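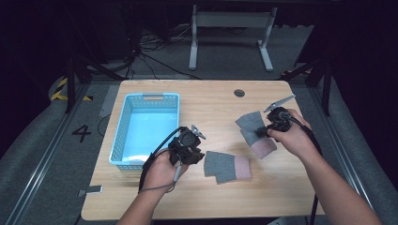

## Gronon hand-held gripper pair: review after 32 hours

**Verdict:** usable for rigid parts, not for textiles until the release fault is fixed.

The Gronon set is two cabled grippers, one per hand, used to record demonstrations for a robot arm. We ran it on glove sorting: pick up a knit glove, place it in a plastic basket, repeat.

### Fault

The right unit failed to open on 14 of 800 picks. The trigger returned, the log reported "open," and the jaw stayed closed on the knit. Ritu Mittal traced it to the jaw position reading, which is taken at the trigger and not at the jaw itself. Yarn caught in the serrations is enough to hold the jaw while the log shows a normal release.

For recording, this corrupts data. On an arm it is a safety matter: the controller will move off with the part still attached. The manual does not mention it.

### Other notes

- Cable exit is stiff and pulls at the wrist on long reaches.
- Grip force cannot be set below the factory minimum.
- The left unit showed no faults in the same period.

### Workaround

Brush the serrations after every 126 picks and check the jaw by eye before each placement. Farzana Arain also discards any take in which the glove lifts after release. Gronon support has the logs and has offered a replacement right unit, not yet received.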